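**Housekeeping Basics, Session 5: Clearing a Small Kitchen**
Fri 19 October

Welcome back, everyone, and thank you for bearing with the room change. These notes cover what we talked through in class, plus a few bits I ran out of time for (as usual!). Please bring them with you in November when we start on floors.

**Before you touch anything**

Stand in the doorway and look. I know it feels like wasting time when there are cups everywhere, but a minute of looking saves a good deal of walking back and forth later on. Ask yourself what is trash, what belongs in another room, and what already lives here and only needs straightening. Most of what makes a kitchen look tired is in the first group, and it is usually small stuff: wrappers, peels, threads, scraps of paper, the corner torn off a packet.

**Bring the bin to the mess**

Somebody asked whether it matters where the bin goes. It does! If your bin lives under the sink or behind a door, take it out for the length of the job and stand it on the floor next to the table or counter you are clearing. Carrying handfuls of peel across a room is how you end up with a trail to pick up afterward. A light round bin with no lid is easiest for this, and you can move it along with your foot as you go.

**Order of work**

1. Table first. Pick up the dry trash by hand, wrappers and paper before anything sticky.
2. Lift whatever is staying and put it on a chair or a clear bit of counter.
3. If there is a cloth on the table, fold it in toward the middle so the crumbs stay inside, and shake it out over the bin or outdoors.
4. Counters next, working from one end to the other. Leave pots on the stove side and keep oil bottles together.
5. Check the floor around the bin last of all. 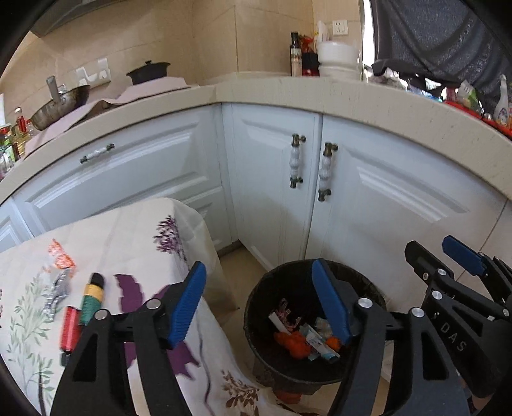

Step 5 is the one people skip, and I'm guilty of it myself when I'm in a hurry. Things miss. Fruit peel on tile is slippery and it dries on hard if you leave it overnight, so bend down and get it before you put the bin back where it lives.

A word on patterned tablecloths while I think of it. They are lovely and forgiving, and they hide crumbs and bits of thread so well that you really do need to run a flat hand over the whole cloth before you call it clear. Plain ones tell you straight away.

**Timing**

Give yourself 30 minutes the first time. If you're still going when the timer rings, stop there, write down which step you reached, and start from that one tomorrow.

**For next time**

- Clear one table and one counter at home, using the order above.
- Note anything you picked up and didn't know where to put. We'll sort those out together.
- Read the Cluta handout on cabinet fronts and handles, page 40 only.
- Spare copies are in Room 108, on the shelf by the door.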